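Clilby swaps its Saturday-style crowds for a quieter repair night, and I'm all for it

So the big news in my corner of town this month is that the Clilby repair night is coming back in August, and this time it gets the whole ground floor of the old Premeck building. If you missed the spring one, you bring in a thing that's broken, you sit down with somebody who knows more than you do, and with luck you go home with a thing that works. I brought a toaster. The toaster did not make it, but I had a great time and I now know what a thermal fuse is (sort of).

The organizers told me 232 people signed up last time, for a room that holds 79. You can imagine the hallway! I stood in it for most of an hour with my toaster under my arm, next to a woman with a floor lamp taller than she was. That's why there are sign-up slots this year. They open at 9 in the morning on the Clilby page, and I would set an alarm if I were you, as the sewing machine slots went first in the spring and I'm told they'll go first again.

Entry is free, but parts are not. The Sundqvist hardware store on the corner is putting up a $200 parts fund for anybody who needs a plug, a switch or a bit of cord and can't pay for it, and they're staying open late so you can run over in the middle of a repair. I think that's pretty great of them, and I say that as someone who still holds a grudge about a paint color they mixed for me.
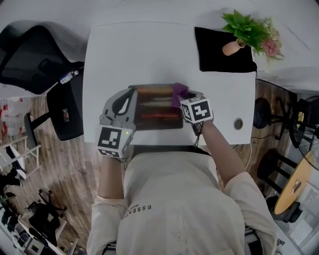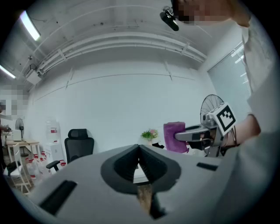
What to bring, and what to leave at home

Bring the broken thing, clean please, and all of its cords. If you still have the manual, bring that too. Small kitchen appliances, lamps, radios, clothes with rips and zippers that stick are all fine. Microwaves are a no, and so is anything that runs on gas. Bikes were a yes in the spring but they're off the list now, and a few of us are grumbling about that.

Parking is the other sore spot. The lot behind Premeck is closed for repaving, so your best bet is the Prinodier garage two blocks over, or the bus if your broken thing fits on your lap. Doors open at 5:30 in the evening and the last slot starts at 8. I'll be there with a hand mixer that smells like burning whenever I turn it on, so come say hi.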